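Thread zum Sortieren von Spielzeuglebensmitteln. Wir haben in der Spielothek Grukitz den gesamten Bestand an Kaufladen- und Küchenzubehör neu erfasst. Ich notiere das Verfahren, die Zweifelsfälle und ein paar Maße, falls jemand dasselbe vorhat.

Ausgangslage: 93 Teile, verteilt auf Kisten mit Beschriftungen wie "Essen", "Essen klein" und "Diverses Küche". Die Ausleihliste kannte davon etwas mehr als die Hälfte. Der Rest war nie eingetragen oder unter Namen, die niemand mehr zuordnen konnte ("Ding gelb").

Arbeitsfläche sind zwei weiße Tische, Kante an Kante gestellt. Vorher auf gleiche Höhe bringen. An einer Stufe in der Fuge bleiben flache Teile hängen, und runde rollen immer zur tieferen Seite. Zwei Millimeter reichen dafür.

Unsere Tische sind von Stekum, Stellfüße mit Gewinde. Eine volle Umdrehung hebt die Ecke um etwa 1,5 mm. Mit der Wasserwaage quer über die Fuge prüfen, danach längs, danach noch einmal quer. Beim dritten Durchgang stimmt es dann meistens.

Heller Untergrund hat sich bewährt. Auf dem alten Holztisch waren Brotscheiben und Kekse schlecht zu finden. Auf Weiß gehen dafür Reis, Ei und alles Cremefarbene etwas unter. Mit gleichmäßigem Deckenlicht geht es, eine einzelne Lampe von der Seite macht harte Schatten und verfälscht die Farben.

Reihenfolge pro Teil: reinigen, auf Risse prüfen, messen, benennen, Nummer vergeben, in die Liste. Wir haben anfangs vor dem Reinigen benannt. Bei drei Teilen stimmte danach die Farbangabe nicht mehr.

Reinigung: lauwarmes Wasser, etwas Spülmittel, weiche Bürste. Kein Alkohol auf bedruckten Flächen. Hohlkörper mit Loch nicht eintauchen, sonst tropfen sie noch nach Tagen. Hohlkörper mit Loch und Wasser darin kommen zum Ausschuss, wenn beim Schütteln schwarze Krümel austreten.

Messen: längste Kante, auf ganze Millimeter. Alles unter 50 mm legen wir in eine eigene Kiste mit Altershinweis. Der Wert ist unsere Hausregel und keine Norm. Für die Prüfung auf verschluckbare Kleinteile gibt es den Prüfzylinder, den haben wir zusätzlich benutzt.

Nun zum Benennen, dem eigentlichen Zeitfresser. Obst und Gemüse sind unproblematisch. Käse geht auch. Schwierig wird es bei allem, was aus einem Quader und einer farbigen Auflage besteht.

Ein Quader mit Auflage kann nämlich sein: Sushi, Tortenstück, belegtes Brot, Lasagne, Schwamm. Letzteres ist kein Lebensmittel, lag aber in derselben Kiste.

Konkreter Streitfall: blasser, cremegelber Block, länglich, darauf eine glänzende orangefarbene Schicht mit runden Wölbungen an der Oberkante. Rocío Durán trug "Sushi" ein. Ich hatte parallel "Kuchenstück" eingetragen. Damit hatte das Teil kurzzeitig zwei Nummern.

Argumente für Sushi: das Orange, die längliche Form, die Proportionen von Block zu Auflage. Argumente für Kuchen: die Wölbungen sehen nach Obstbelag unter Guss aus, und der Block ist für Reis sehr gelb. Ein Prägestempel fehlt, eine Verpackung ebenso.

Im alten Carkley-Katalog, den wir noch im Schrank haben, gibt es beides. Die Abbildungen sind so klein gedruckt, dass sie nichts entscheiden. Eine Anfrage läuft, bisher ohne Antwort.

Lösung für die Liste: Hauptname nach Form und Farbe, Deutung als Schlagwort. Also "Block, cremegelb, Auflage orange", Schlagworte "Sushi" und "Kuchen". Wer das eine oder das andere sucht, findet das Teil. Für die Kinder ist die Frage ohnehin binnen Sekunden geklärt, jedes Mal anders.

Geschirr läuft getrennt. Teller erfassen wir mit Durchmesser, Farbe und Randform. Der Rand ist wichtiger als gedacht: Flache Teller ohne Rand verlieren beim Tragen alles, Teller mit hochgezogenem Rand halten auch ein Stück, das nicht mittig liegt.

Größte Tellergröße im Bestand: 190 mm. Darüber passt nichts mehr in die Spielspüle. Kleinere hellblaue Teller aus Kunststoff sind im Alltag die praktischsten, darauf hebt sich fast jedes Spielessen gut ab. Blau kommt bei Lebensmitteln eben selten vor.

Kratzer auf glänzenden Tellerflächen sieht man nur gegen das Licht. Teller kippen, bis der Reflex über die ganze Innenfläche wandert. Feine Kratzer bleiben im Bestand, scharfkantige Kerben am Rand nicht.

Zur Liste selbst: Tabelle mit 7 Spalten, mehr pflegt im laufenden Betrieb keiner. Nummer, Name, Schlagworte, Maß, Farbe, Zustand, Kiste. Die Etiketten drucken wir auf Folie von Prokopenko. Sie halten auf den Kisten, auf den Teilen selbst nicht, dort schreiben wir mit wasserfestem Stift auf die Unterseite.

Offen ist noch die Zuordnung der Teller zu den Speisen. Rocío will feste Sets bilden, ich würde einzeln verleihen. Feste Sets sind bei der Rückgabe schneller kontrolliert – aber ein fehlendes Teil sperrt dann das ganze Set.

Zwischenstand: Wir probieren bis Dezember kleine Paare aus, ein Teller und ein Stück Essen, mit gemeinsamer Kistennummer. Den Anfang machen ein hellblauer Teller und der cremegelbe Block mit der orangefarbenen Auflage, vorläufig unter beiden Schlagworten.

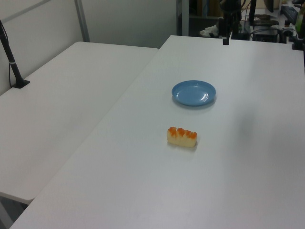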